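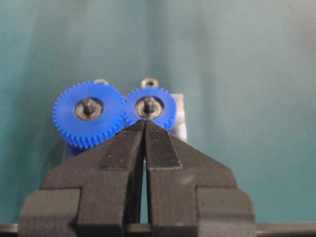
*Two blue gears on green.*

December 2, 2021

I have become a person who owns a sourdough starter, which I realise puts me well behind everyone else in the country. The great flour shortage came and went and I ate toast from a bag right through it. Then my neighbour moved to the coast and left a jar on my step with a sticky note reading "feed daily". No signature, no further instructions, no forwarding address.

So I fed it. Flour, water, stir, lid. It sulked for 2 days and then came over the top of the jar at night and down the front of the pantry shelf, where it set like tile grout. I have since learned that you're meant to leave headroom. I have also learned that a butter knife won't shift dried starter but a paint scraper will, if you're not too attached to the paint.

The flour question is where I lost most of a weekend. The supermarket at Nellside stocks plain, self-raising and something called bread mix, which already has yeast in it and so defeats the purpose. The bulk place at Zumstead has eleven kinds of rye. I came home with a sack of wholemeal the size of a toddler and nowhere to put it, so it lives in the laundry next to the dog biscuits. The dog has opinions about this arrangement.
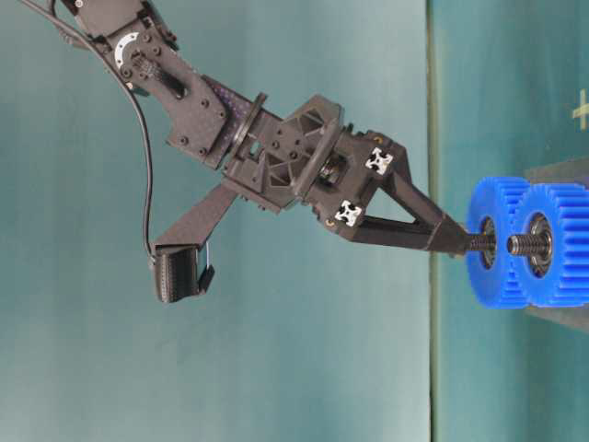 My first loaf was flat. I don't mean it was a bit low in the middle, I mean you could have posted it. I'd followed a recipe that called for the dough to double in four hours, and it was written by somebody whose kitchen is evidently kept at the temperature of a greenhouse. Mine faces south. In the end I put the bowl in the bathroom with the heated towel rail on, and everyone who visited that afternoon had to be told why they couldn't shut the window.

The second loaf rose beautifully and tasted of wallpaper paste. I'd forgotten the salt. The third was fine. I took a photo of the third and sent it to my sister, who wrote back "bread?" with the question mark, and I've been turning that over ever since.

There's a whole forum for this, naturally. One thread on whether you should use tap water has 1,912 replies, and I've read far too many of them. The tap water people and the filtered water people aren't on speaking terms any more, except that they plainly are, at length, mostly after midnight. I use tap. Please don't write in.

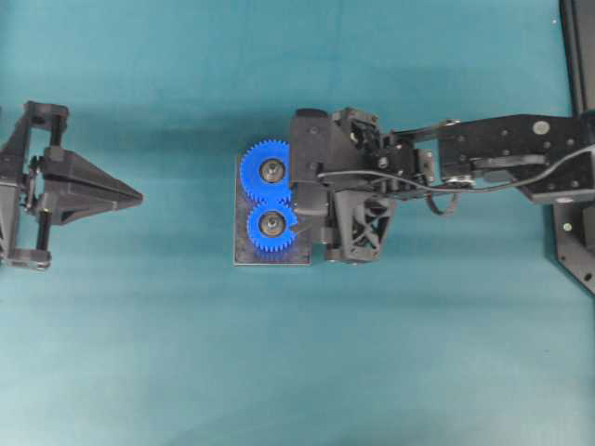
The thing I hadn't expected was the discard. Each day you throw out half of what you made yesterday so that you can make it again, and if that doesn't remind you of office work then you've had a better career than I have. The thrifty answer is to cook with it. We've had discard pancakes, discard crackers, a discard pizza base and a discard banana cake that stayed in the tin for a week and then went to the chooks next door, who took their time as well.

I bought a proper Mevico cast-iron pot in the end, second-hand, from a bloke on Stevens Road who had clearly been through all of this himself and come out the other side. He threw in a proofing basket and a razor blade on a stick. He looked lighter as I drove off.

Next up is a fruit loaf for Christmas. If it's flat I'll slice it thin and call it biscotti.

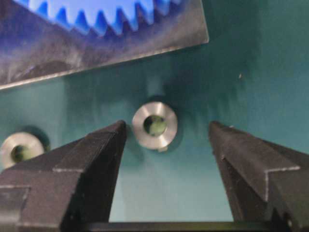 *Silver on green, to finish.*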